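Tetlow Robotics Lab Course
Unit 6: Collecting demonstrations for a pouring and handling policy

Reading before the lab: the Hustex arm safety sheet and the Unit 3 notes on camera placement.

1. What we are collecting

In this unit you build a small training set by driving the arm yourself. Each recording is called an episode. An episode holds the camera streams, the joint positions, the gripper opening and a one-line instruction in plain words, such as "pick up the bottle" or "move the cup to the right."

The class target is 400 usable episodes. Episodes from every group go into one shared set, so keep to the same conventions even if your group would have chosen others.

2. Cameras

We record from more than one view. The fixed view shows where things are on the table. The close view, mounted near the gripper, shows what the fingers are about to touch. A policy trained only on the fixed view tends to stop a little short or a little long, and one trained only on the close view has trouble finding the object in the first place.

Clear plastic is hard for the close view. The outline comes mostly from reflections and from whatever shows through the wall, and it changes as the wrist moves.

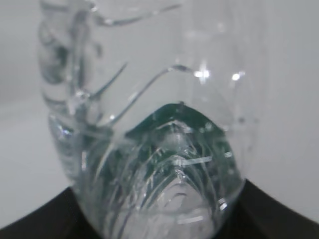

Figure 1. Clear bottle at very close range, from the gripper-side camera.

Do not throw out an episode just because the close view is soft when the gripper is near the object. The policy will get the same kind of view when it runs. Do throw it out if the stream freezes or drops.

3. Driving the arm

Start with the gripper open and well clear of the objects. Bring it down to the working height first, then approach from the side at a steady speed. Most wasted episodes from last term had long pauses in the middle while the operator decided what to do. The policy learns the pauses too. Decide on the path before you press record.

For cups, line up the gap between the fingers with the body of the cup before closing the last few inches. Paper gives way easily, so use the low force setting in Kang and close slowly.

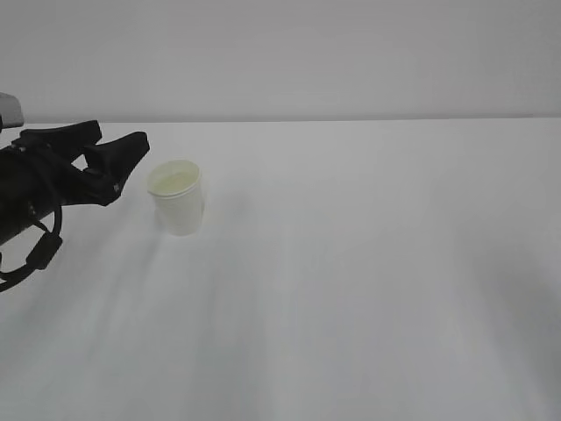 If you bump an object during the approach, you may carry on as long as it stays upright and you can still finish the task. Recoveries are useful. Mark the episode "recovered" in the notes field so it can be weighted separately later. If the object tips over, stop recording, mark it "failed" and reset. Failed episodes are kept but do not count toward your total.

4. Varying the layout

A set in which the objects always stand in the same two spots teaches the arm to go to those spots. Change the layout after every 3 episodes. Move both objects, change the distance between them, and swap sides now and then. Turn the bottle as well, so the label does not always face the same way.

Leave the wall and table surface as they are. Background changes come in the next unit, and mixing them in now makes the results hard to read. 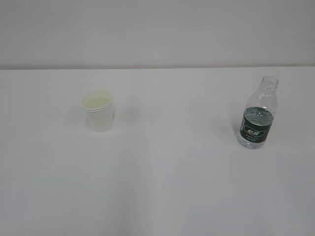 Before each recording, check that both objects are fully inside the fixed view and standing flat. Write the instruction after you have placed the objects, so that words like "left" and "right" match the fixed view. Left always means left in that view, wherever you happen to be sitting.

5. Files and review

Save to the Zesterton drive under your group number. Do not rename episodes by hand. The loader sorts by the name Kang gives them, and a changed name breaks the match between video and joint data.

Each episode is watched by 2 people from another group. They check that the instruction matches what the arm does, that all streams run to the end, and that the outcome is marked correctly. Where they disagree, the episode goes back to the group that recorded it.

To hand in: your episode list, your layout sketches, and one page on which episodes you dropped and why. Bring a printed copy of the list to the next lab.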